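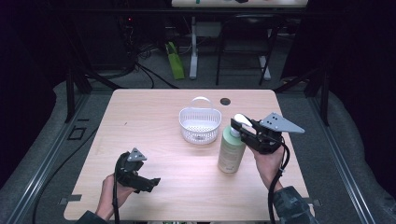 Costing the hand-held rig

Budget papers for manipulation work tend to list the arm first and the data collection station last. At Nomisska the order was reversed. The first line approved was a two-handed station: paired grippers, cabling, an aluminium rail surround and a table. Clerel quoted $3,411 per pair of grippers, Aoun $2,792 with the mounting plates charged separately. With plates and freight to the Tirnier site, the Aoun figure rose to $3,212.

Neither quote itemized consumables. Finger pads are the main one. A torn pad changes the contact surface, and grasps recorded with it are hard to compare with those from a fresh set.
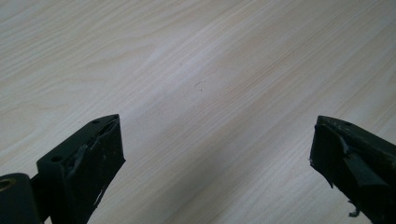 Nomisska now carries pads as an operating cost, with roughly $900 set aside per station per year. Spare cables sit on the same line. Tables and rails are treated as capital and depreciated with the office furniture. A second station is planned for November, subject to a revised quote from Clerel that includes pads.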